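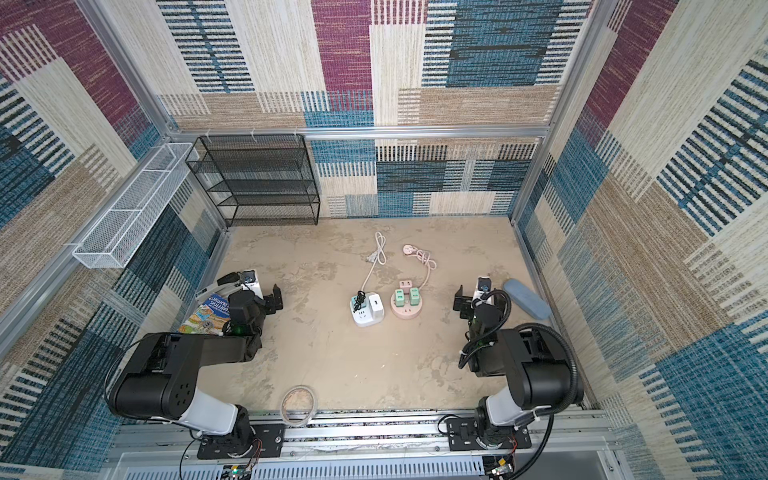

Ticket 388
Queue: Cell practice / safety
Opened by: Jytte Snorradóttir, Brunley
Status: Pending review

Problem
Two-arm cell. The left arm stopped on a torque limit during a cord handling task. Log shows the stop 13 seconds into the run. Restarted, same stop at 57 seconds. No damage found on the gripper fingers or the wrist camera mount.

Checked
Joint zero on both arms: OK.
Gripper open/close from the console: OK.
Wrist camera feeds: OK, both sides.
Reran with no cords on the floor: finished without a stop.

Notes
The practice sheet says cords used as task objects must be unplugged from any supply and must not be looped over a gripper or link. It says nothing on how much slack is allowed. Operators at Matton coil everything before a run. We don't, and the sheet doesn't tell us to.

Reply from Trundis support, 2:40 pm
Please don't raise the torque limit to get past this. A stop on a snag is what the limit is for. Hit pause and confirm both arms are holding before anyone reaches in to free a cord.

Action
Limit left at the default. Draft line for section 2 of the sheet: "Check the path of each loose cord before start. Stop the run if a cord goes tight." Sent to Baldursdóttir for comment. Keep this ticket open until the August revision is out.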